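Hardware wallet shows a zero balance after restoring from seed phrase

Marwa Ashour
Hi everyone, first post here, so please be gentle if I've put this in the wrong section! I've had a small amount of bitcoin sitting on an old Praden wallet for 11 months. The screen died on me, so I bought a Nuvberg, typed in my 24 words very carefully, and it accepted them without any complaint. But the balance says zero and there's no history at all. I can see the coins on a block explorer if I paste in my old receiving address – they haven't moved. Did I do something wrong, or are they stuck?

Lewis Buchanan
Hi Marwa, and welcome! Take a breath, because if the explorer still shows the coins at your old address, nobody has spent them. My guess is the address type. Look at the first few characters of the old address. If it starts with a 1 or a 3, it's one of the older kinds, and I believe the Nuvberg app opens a newer account (the ones that start with bc1) unless you tell it otherwise.

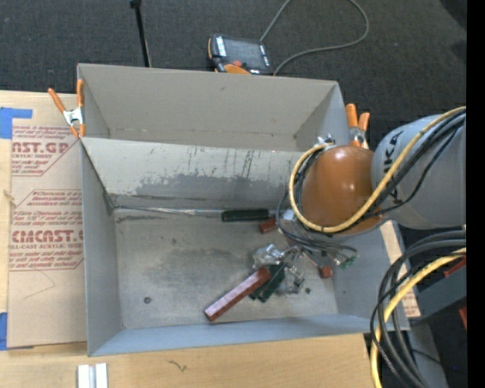 Two metal bins and a KUKA arm.

So go to Add Account, pick the type that matches your old address, and let it scan. Mine took about 5 minutes and I was convinced it had frozen, so do leave it alone for a bit. If that still comes up empty, think back to whether you ever set a passphrase on the Praden, sometimes called the extra word. The same 24 words with a different passphrase, or with none, open a completely different wallet, and capital letters and spaces count too. I lost a whole evening to a capital R once.

And please don't type your words into any website, or give them to anyone who messages you offering to help, however friendly they sound.

Hamish Kerr
Had the same with mine, it was the passphrase. Or you could just wait for it to sync.

Marwa Ashour
Lewis, thank you so much! It starts with a 3. I added the older account type and everything showed up, right down to the tiny test payment I'd forgotten sending.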